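Food Waste in the Branbridge Dining Hall
Group report by Sze-wing Pan, King-fai Yeh and Li-hua Kwan

## Method

We weighed plate scrapings at lunch for 24 school days in October. Students emptied their trays into one of 6 bins, sorted by food type. King-fai did the weighing at 1:30 and Li-hua entered the numbers.

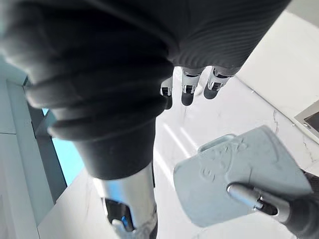
We also handed out 300 paper surveys and got 173 back. The survey asked what people left on their plates and why. Two questions were worded badly, so we dropped them.

## Results

- Cooked vegetables were the largest share of waste by weight.
- Bread was second. Most of it was rolls with one bite taken.
- The most common reason given was "portion too big."

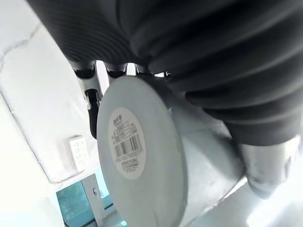
## Problems

The scale was out of batteries on two days and we had to borrow one from the chemistry lab. Soup was hard to weigh fairly, and we left it out of the totals. Next term we would like to repeat the count with smaller rolls.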